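Student Project Report
Do Reward Tokens Get Spent? A Look at Skerano and the Biron Wallet
Ulises Paucar
June 29, 2025
5 min read

We use cookies to remember your reading preferences. By continuing to browse you accept our cookie notice.

1. Why I picked this

My project brief asked for "an evaluation of a token-based loyalty system in everyday use." I chose Skerano, a token that shops can hand out to customers in place of points, and the Biron wallet, the app most customers use to hold it. The marketing for both makes the same claim in slightly different words: people treat a token as money, so they spend it, so they come back. I doubted this before I started, and the reader should know that. I tried to set up the project so that I could be proven wrong.

The question I ended up with is narrow. When a customer gets Skerano from a shop, does any of it go back to a shop? Price, mining, regulation and the long-term future of blockchain are outside this report. There are plenty of essays on those already and I did not want to add one more.

2. Where the data came from

Every Skerano transfer is written to a public ledger, which makes it easier to study than a paper punch card. I worked with the rewards paid out by two merchants that agreed to tell me their payout addresses. Bite is a lunch counter near campus. Stiner sells used textbooks and calculators online. Both started giving out tokens last August.

I took the first 1,000 customer wallets that received a reward from either shop and followed each one forward to the end of the spring term. Wallets that were clearly run by the merchants for testing had to go. I removed a wallet if it had received a reward and returned the exact same amount to the same shop within a minute, or if the shop itself told me it was theirs. That left 954 wallets.

I wrote the script in Python. It reads the ledger, follows each wallet's outgoing transfers, and sorts them into three bins: sent to a merchant, sent to an exchange, and everything else. The sorting depends on a list of known exchange addresses that I put together from public sources, and I would not bet much on that list being complete.

3. What I found

Of the 954 wallets, 725 never sent anything anywhere. The tokens arrived and stayed put. That is the main result of this project, and I checked it several times, partly by opening a random handful of those wallets by hand in the ledger explorer.

The Biron site counts all of these as "active holders." I think that is a generous use of the word active. A wallet with one small incoming transfer and no outgoing ones looks to me like a forgotten gift card. It could also belong to a patient person saving up for something big, and the ledger has no way of telling the two apart.

The remaining wallets did move their tokens, mostly to addresses on my exchange list. Some went to wallets I could not identify. Only 9 wallets sent any Skerano back to Bite or Stiner. I had expected a low number and this was still lower than I would have guessed.

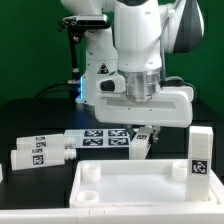
A white robot arm over a black tabletop, with a green backdrop.

I went looking for an innocent explanation. The most obvious one is that the rewards are too small to bother with. At Bite, a customer has to buy lunch many times before the tokens cover a drink. Under an ordinary points plan the same customer might also never cash in, so a low return rate does not prove the token is worse than points. It does make it hard to argue that the token is better.

A second explanation is friction. To spend Skerano at Bite, I had to open the Biron app, type a passcode, scan a code at the register, approve a network fee, and wait. The fee came out of my balance and ate a noticeable share of it. The person behind me in line was polite about the delay. When I asked the manager how often she sees somebody pay this way, she said she would have to look up how to ring it in.

4. Fees

I had not planned a section on fees, but they kept coming up. The Skerano white paper calls them "negligible," and for a large transfer that may be fair. For a reward worth less than a cookie it is not. A good number of the idle wallets hold so little that spending the balance would leave almost nothing after the fee.

Biron's help page suggests waiting until you have collected more. I find this a strange answer from a product sold on the idea that tokens get people spending. Merchants can choose to cover the fee for their customers. Neither Bite nor Stiner does, and the contact at Stiner did not know the option existed until I asked about it.

5. Problems with my own work

One wallet is not always one person. Somebody who lost a phone and started over would show up twice in my sample, and a family sharing one wallet would show up once.

Two merchants is a small base. Both serve mostly students, who may be less loyal, poorer, or more likely to sell a token for cash than other shoppers. A grocery chain could look very different.

I also only saw transfers on the ledger. Biron lets users trade inside the app with no ledger entry at all, and the company did not answer either of my two emails asking how much of that goes on. If in-app trades are common, some of my idle wallets may belong to people who are busier than they look.

Last, I had no control group. Stiner ran a plain discount code program before the switch but did not keep the records. I would have given up most of my charts for that one spreadsheet.

6. What I would do next

I would like to rerun the script after another full school year, with a merchant that covers the fee, and see whether the 9 moves. I would also survey the owners of idle wallets if there were a decent way to reach them. My suspicion is that many have deleted the app, but a suspicion is all I have on that point.

The script and the cleaned wallet list are in the course folder. The exchange address list is there too, and corrections to it are welcome.

Related reports
Reading a token white paper line by line
Who pays the network fee?
Stablecoins at the campus bookstore: a pilot that stalled
Wallet recovery phrases and where students keep them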